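Winter packing, or how I failed at it again

20/01/2023

So I'm off to Fikbridge for a month and my bag has a weight limit, and you all know how I feel about weight limits. Last November I flew into Sovoston with three pairs of boots (three!) and paid 70 dollars for the privilege. Never again, I said.

This time I started with the warm stuff, seeing as it eats up all the room.

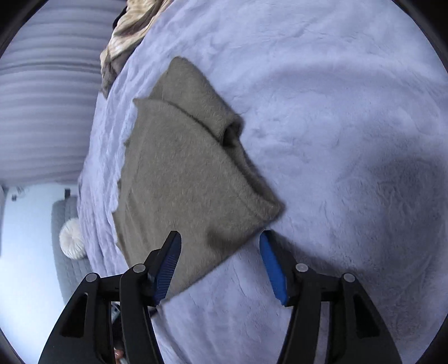

Fuzzy knit, folded. Sort of.

Fikbridge sits at 985 metres and my cousin reckons the mornings are brutal, so thermals are in, and so is the ugly toque. I'm leaving the good coat at home — it weighs a ton and the bus up from Sovoston is always filthy.

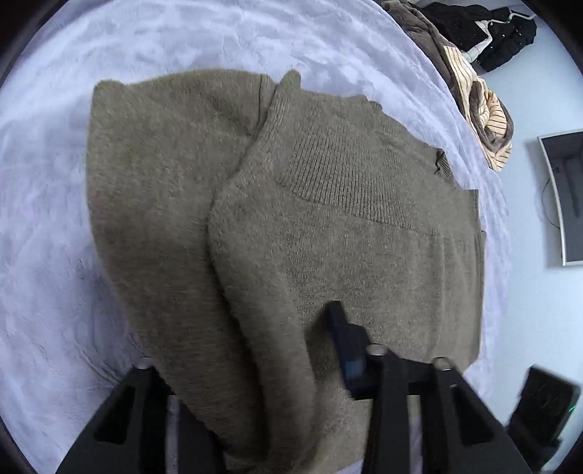
Books are the real trouble. I've got a fat one from the secondhand place on Jeritance Street that I've been saving since summer, and it would be a crime to read it anywhere but beside a wood stove. The e-reader would be the grown-up choice. I know! But the battery's dodgy and I like my margins to scribble in.

If anybody's done the lake trail up there in the snow, leave me a comment. I've read it's some 40 minutes from the parking lot, and I'd love to know if I need proper cleats or if my old boots will do.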